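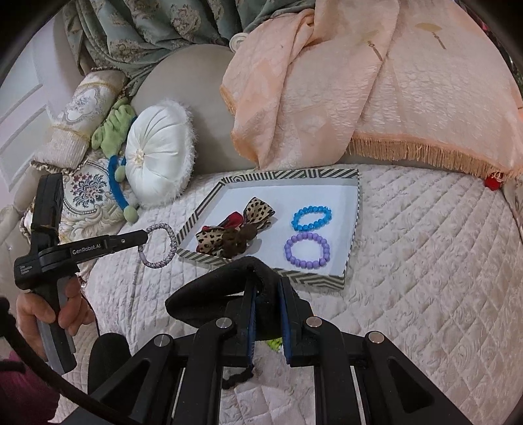
Search this site Enter keywords Go

Home robots still slow at small tidying jobs, Preno trial finds

2023-10-16

Putting hair ties and bracelets back in a tray is harder for a machine than carrying a box of canned goods, according to results released by the Preno Home Robotics Center. The center spent most of September testing household and stockroom chores on two robot arms and says neither is ready to work in a home without a person nearby.

The trial covered nine chores. Five were taken from ordinary homes: folding hand towels, emptying a dish rack, pairing socks, wiping a counter, and sorting small personal items on a bed. The others came from the back room of a gift shop, and included stocking a shelf and hanging bagged goods on hooks.

Both arms did best on work with stiff objects and a flat surface. The Mina, a one-armed machine on a wheeled base built by Fedoruk Automation, stocked a shelf with boxed candles at a pace the shop's owners said they could live with. It also wiped the counter well, although it left the corners. The other machine, a two-armed bench unit from Amano Works, emptied the dish rack without breaking anything, but it took three times as long as a person doing the same job.

The bedroom task gave both machines the most trouble. The robot had to pick up bows, elastic ties, and bracelets from a bedspread and set them in a shallow tray, with the hair pieces at one end and the bracelets at the other. A ten-year-old can do it while talking on the phone.

A quilted bedspread gives under the fingers, so an arm that is told to go down to a fixed height either stops short or pushes the item into the padding. Both companies had tuned their machines on hard tables. The Mina often closed on a fold of cloth together with the item and lifted both. The Amano unit was more careful and stopped when it felt the cloth pull, but then it needed a staff member to reset it.

Soft items also change shape once they are picked up. A bow keeps enough of its form to be grabbed by the knot. A fuzzy tie does not, and it can hang from one finger of the gripper after the fingers have opened. The center's report says a large share of the failed placements were of this kind: the robot had carried the item to the right spot and let go, and the item stayed where it was. The machine then moved on to the next piece with the last one still hanging from it.

Beaded bracelets caused a different problem. Squeezed from the sides, they roll or turn over. The better approach, the report says, is to put one finger through the loop and lift, the way many people do it. Neither robot did this at the start of the trial. The Mina was doing it some of the time by the end, after Fedoruk's engineers had added recordings of people working with hand-held grippers in place of their own fingers.

That method of teaching has become common at the center. A person holds a gripper much like the one on the robot and does the chore at normal speed in a real room. The recordings show the robot's software where the fingers went, how far they opened, and when they closed. The center collected 363 such recordings for the bedroom task alone. Most were made in furnished bedrooms, with cushions, toys, and throws left where they were.

The report says the clutter matters. In a bare test room, the Amano unit found most of the loose items. With patterned fabrics and stuffed toys near the work area, it began reaching for the wrong things. On one run it tried several times to pick up a printed flower on a pillow cover. The Mina was less easily fooled by prints but had trouble with items close in color to the cloth under them.

The center did not rank the two machines against each other. It said they were built for different work, and that Fedoruk had more time to adjust its software before the trial began. Amano Works said in a written reply that its unit was designed for kitchens and light packing, and that it had entered the bedroom task to see what would happen. Fedoruk said it was pleased with the shelf results and would keep working on cloth and soft goods. It gave no date for a home version of the Mina.

Neither company has set a price for household buyers. The shop that lent its back room for the trial has asked to keep a Mina through the holidays for shelf stocking only -- the hanging goods will still be done by hand. Bags with a punched hole were a weak point for both arms. They could bring the bag to the hook but often missed the hole, and on some tries pushed the bag down behind the rack.

Families who let the center use their rooms were asked which chores they would hand over first. Laundry and dishes led the answers. Several parents said they would be glad to have the floor and the bed cleared of small items before bedtime, but would not want to stand by and watch while it was done. Under the center's current safety rules, someone has to be in the room at all times, with a stop button in reach. Children are kept out during a run.

The report also points out that time alone can be a poor measure. A robot that takes half an hour to fill a tray could still be useful if it works while the family is out. One that needs a reset every few minutes would not be, however fast it moves in between. The center plans to report the number of resets per chore from now on, along with the time taken.

A second round is planned with softer finger pads and a check, using a camera at the wrist, that the gripper is empty before it goes back for the next item. The bedroom task will stay in, with the same kinds of hair accessories and bracelets. Sock pairing will be dropped -- neither robot could reliably tell dark blue from black under bedroom lights, and the testers had some trouble with it too.

The full report, with results for each chore, can be requested from the center's front desk. Homes in the Preno area with a free afternoon can also sign up to have recordings made for the next round. Rooms do not need to be cleaned first.

Contact us | Copyright 2023 | All rights reserved | Back to top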